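Questions from the kitchen team about the new arm

We have had a good many questions since the April meeting, some in the suggestion box and some shouted over the dishwasher, so Thilini Matubbar and I have sat down and answered the ones that came up most.

Will anyone lose their job at Thiele?
No. The arm is there for fetching, carrying and putting away, which most of you have told us (quite loudly at times!) is the part of the shift that does your backs in. Cooking, tasting and serving stay with you, and your contracted hours stay as they are.

Why are we practising on a computer first?
Because a dropped pan on a screen hurts no one's toes. Grolus, who supply the arm, have set up a simulated kitchen where each task is tried out, and you are very welcome to come and watch over a cup of tea. 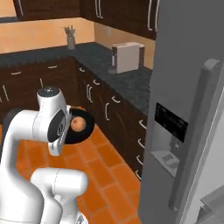 Simulated kitchen: the arm, a black pan and a piece of fruit.

Do I have to learn programming?
Goodness, no. There are 2 training sessions, both in paid time, and Miloslav Murín will take you through starting, pausing and stopping the arm as slowly as you like. If you would like a third go, just ask him.

Who is in charge when it is running?
Whoever is leading the shift, exactly as now. Anyone at all may press stop, and you will never be told off for doing so.

What if I don't feel comfortable working beside it?
Please come and talk to Annelies Fuchs, or ring her on extension 1348. She can move you to another station while we talk it over.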